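Canel Kennels Asks for Its License Back

The breeder that gave up 122 dogs after a county inspection wants to reopen, and its lawyer says the place has changed. We have read the plan. It runs two pages and never says who will check the water bowls on a Sunday.
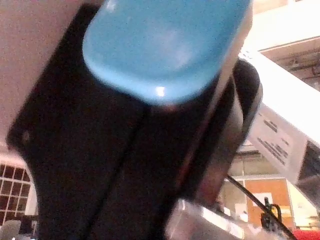
Sheldon Lévesque, who speaks for the owners, promises "regular" vet visits. How regular? He wouldn't give us a number - only that Karimi, a firm the kennel pays, would set the schedule. We'd like to hear from a vet the kennel doesn't pay.

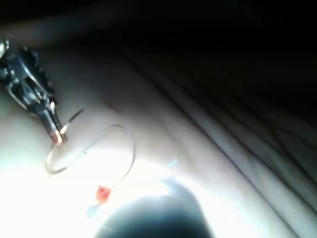 PLILIX, Friday, January 8, 2021 - The licensing board put off its vote after 15 people signed up to speak. Benito Bravo, who fostered eight of the dogs, asked why the cruelty charges were dropped. The board said that wasn't on the agenda. It seldom is.
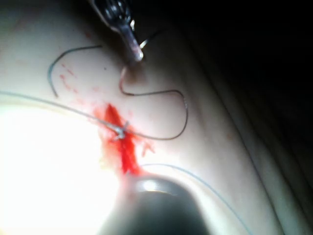 What You Can Do

Write to the board before its next hearing in May. Ask for surprise inspections, with the results made public.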